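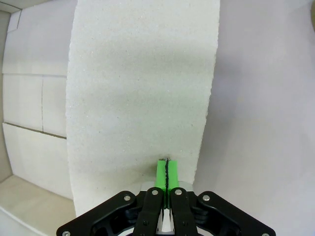 Friday, bench 2, started a bit after 9

Cloth and paper again. I keep telling people that the hard chores are the ones with nothing stiff in them, and then I go and schedule a whole morning of them for myself. The question on the board is still the one Fatima wrote up in August: "Could it do one boring kitchen job while we're at lunch?" For rigid stuff I'd say we're close. Mugs into a rack, cans onto a shelf, fine. But anything that hangs and flops is its own world, and I spent most of today on how to hold the sheet in the first place. With one pinch at the bottom edge, the green pads squeeze the material into a narrow dark fold and everything else is left to do what it likes. That's a perfectly good way to hold on to something. It's a lousy way to wipe with it, or lay it flat, or do any of the things you'd want the sheet for.

So, two separate problems, and I'd like us to stop logging them as one:

Problem A, getting hold of it. Going pretty well! I ran 20 attempts on the lower edge with the approach straight in and the pads closing slowly, and got the pinch on all but two. Both misses were me being greedy with the closing height, I'd set it so the pads met right at the edge and there was barely anything between them. Lowered the grip force after that and it made no difference to the hold. I'd leave it low, the torn-looking side edges shed enough fiber as it is.

Problem B, knowing what you've got. Much worse. From the wrist camera the sheet fills most of the middle of the view, pale on pale walls, and the segmentation loses the right-hand edge all the time. The left side is nearly straight and it finds that one. The right side is ragged and curves in toward the bottom and the mask just wanders off into the gray wall. I tried bumping the contrast and got a lovely crisp outline of the shadow. Thanks, very useful.

Marthinus came by with coffee and argued that we don't need the edge at all. His line is that when he grabs a paper towel at home he isn't looking at it, he's looking at the spill. Which, sure, but his fingers are telling him a whole lot that our pads don't. We went back and forth on this for a while. I think he's half right: for wiping, you probably only need to know where the pinch is and how much is hanging off it. For folding you need corners, no way out of that. I've put wiping ahead of folding on the list.

Note on numbers, for whoever does the Mirnevico write-up (Hendrik? I think it's Hendrik). We have 154 logged soft-item grasps on this bench so far, counting today. Please don't quote the overall success rate by itself. It mixes the early runs with the old closing profile and it counts "has hold of something" as a success, including the times it had hold of the wrong thing. I've started a second column called "usable" that I fill in by hand. Of my 20 today, 11 were usable, meaning I could have carried on to a wipe from that grip without regrasping. To me that's the honest figure for a chore. A person who had to start over nearly half the time would be sent to do something else.

10:40, second round. Tried Brândușa's idea of pinching nearer a corner instead of midway along the edge. I liked this one! With the pinch off to one side the sheet is lopsided, but you know which way it's going to be lopsided, and that's worth something. Only did 5 of these before the planner started complaining about a joint limit on the way out, so don't read anything into it yet. I'd like to redo it with the whole approach shifted over. Brândușa, if you're reading this, please put your starting poses in the shared folder, I was working from a sticky note.

Farah asked at standup whether Masilela's cleaning demo means somebody else has this solved already. I watched it twice. It's nice work and I'm jealous of how smooth it looks, but the cloth is already wadded up in the hand when the video starts. Picking up, spreading out, noticing the thing is folded under itself - none of that is in there. I'm not knocking them, we'd probably cut it the same way.

My running answer to the question on the board, as of today: could it wipe a counter while we're at lunch? Yes if one of us hands it the cloth. Could it fetch the cloth too? I'd want to eat my sandwich close by. Could it notice that the cloth needs swapping for a fresh one? Not started, and I don't know how I'd start.

To do:
- fix the closing height in the config (I only changed it in my session)
- ask Fatima if the Storthorpe lamp is still free, want side light for the ragged edge
- try a darker sheet, same size, see if the mask behaves
- corner pinch again, at least 20 this time
- "usable" column: agree on what it means before Hendrik starts filling it in as well
- more coffee filters for the kitchen, Marthinus used the last one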